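Ticket: Silver spot price off by factor of ten on quote page
Product: Zimden price feed, desktop client
Status: Closed
Opened: 24/01/2018
Reporter: Corina Bühler, Brumico bullion desk
Handler: Manon Perron, feed support
Severity: 2

Reported problem

Since the morning restart, the silver line on our quote page shows a price ten times too high. Gold, platinum and palladium look right. Gold in euros is right as well. The chart tab for silver is fine up to the restart and then jumps straight up. We sell from this page, so I have set silver to "call for price" until we hear back. No trades were booked at the bad price.

Client is the standard build, no plugins. Two screens on the desk both show it. The back office copy does not, but it was not restarted.

Reply, Manon Perron

Received. Please send the following:
Client log from the restart up to now
The file instruments.cfg from the client folder
The source shown under Settings, Feed, Source for XAG/USD

Leave the back office copy running. Do not restart it or clear its cache. We want to compare the two.

Reply, Corina Bühler

Log and config attached. Source for XAG/USD is Yan on the front desk screens and Zelturwood in the back office. I did not change it. All four metals used to be on Zelturwood.

Reply, Manon Perron

Thanks. The log shows the client failed over at startup:

connect zelturwood: timeout
retry 1 of 2: timeout
retry 2 of 2: timeout
failover source=yan, instruments=XAG/USD,XAU/USD,XPT/USD,XPD/USD
session open
ticks accepted: 1,098

So the client did what it should when the primary source was down. The problem is in how the backup source is read. Yan sends silver as a whole number with the decimal position in a separate field. Gold, platinum and palladium are sent with two decimals. Silver is sent with three. Your instruments.cfg has:

XAU/USD decimals=2
XPT/USD decimals=2
XPD/USD decimals=2
XAG/USD decimals=2

With decimals=2 the client ignores the field in the message and puts the point one place too far to the right. On Zelturwood this does no harm, as that source sends the price as plain text with the point already in it. The wrong setting has probably been in the file since December, when the backup source was added to the default config.

Steps to fix:
Close the client on both front desk screens.
Open instruments.cfg in a text editor.
Change the XAG/USD line to decimals=auto.
Save and start the client on one screen only.
Compare bid and ask with the back office copy before you start the second one.

Reply, Corina Bühler

Done on screen one. Bid and ask match the back office to the cent. The chart still has the jump in it. Also, the spread alert went off more than 200 times this morning and the alert window is now very slow to open. Is that related?

Reply, Manon Perron

Yes, same cause. The alert compares the live spread with a fixed limit in dollars, and the spread was scaled up together with the price. Clear the list under Alerts, History, Remove all. The limit does not need to be changed.

For the chart, the bad ticks are stored locally and the config change does not touch them. Go to Chart, Data, Reload from server, and pick XAG/USD and the current session only. A full reload of all metals takes much longer and is not needed.

You can then fix the second screen and return silver to live pricing.

Reply, Corina Bühler

Chart reloaded, jump is gone. Alert window opens normally. Second screen is fixed and matches. Silver is back to live as of now.

One open question. Can the client warn us when it fails over? The only sign was the source name in Settings, and we do not look there.

Reply, Manon Perron

There is a setting for it, off by default. Settings, Feed, Notify on source change. It puts a yellow bar across the top of the quote page and stays until someone clicks it. I would turn it on at every desk that quotes prices to customers.

I have also filed a change for the default config so that every metal uses decimals=auto. A sanity check on the first tick after failover has been requested separately. It would hold back any price more than a set percentage away from the last stored close. No release is assigned to that yet.

Resolution: wrong decimals value for XAG/USD in instruments.cfg, exposed by failover to backup source. Corrected on site. Closed with consent of reporter.

Attachments (4)

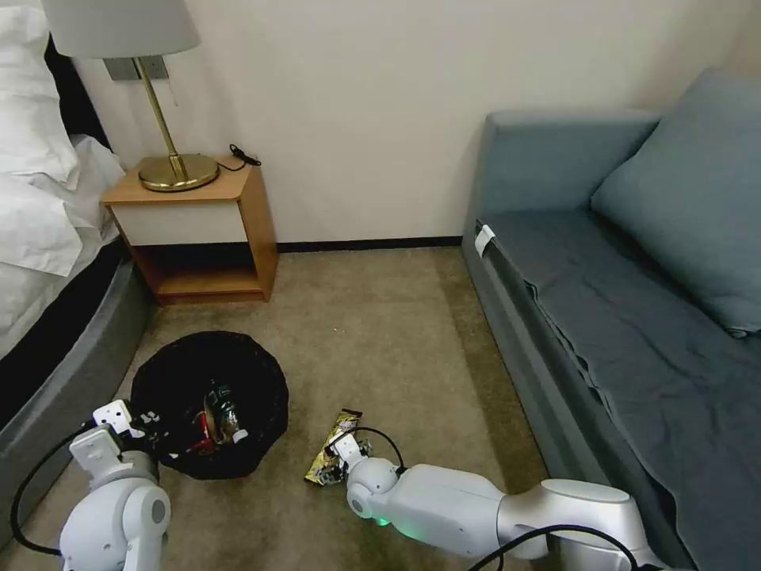
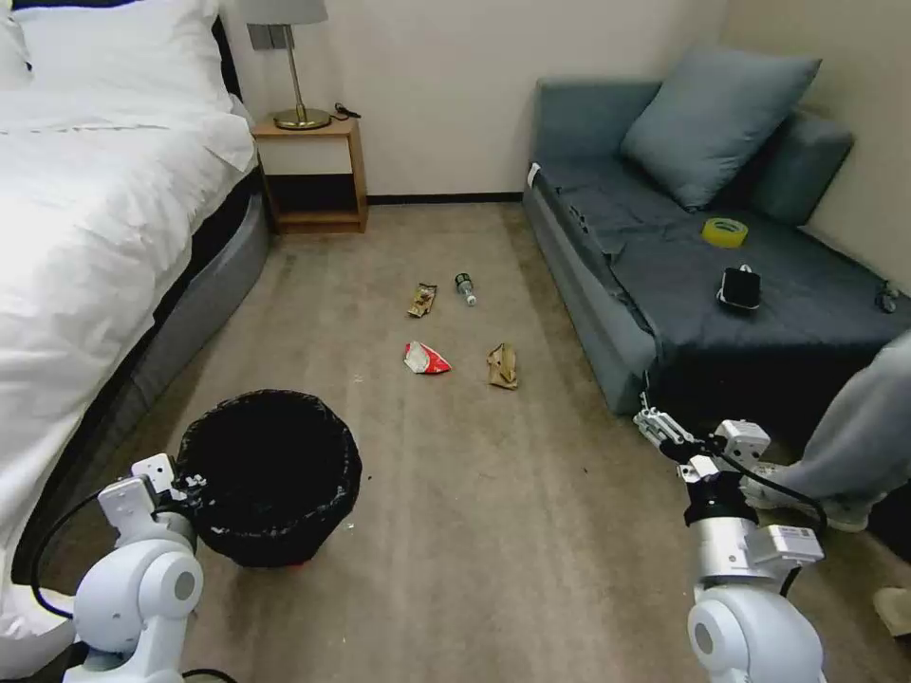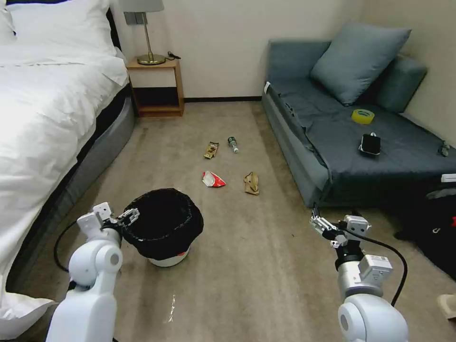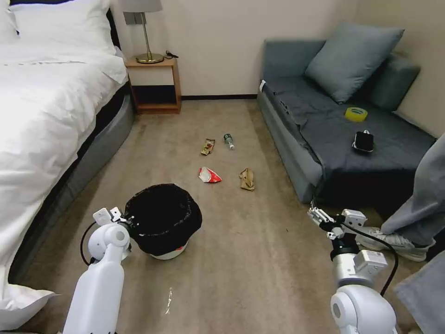
Attachments 1 to 4: bedroom, same place throughout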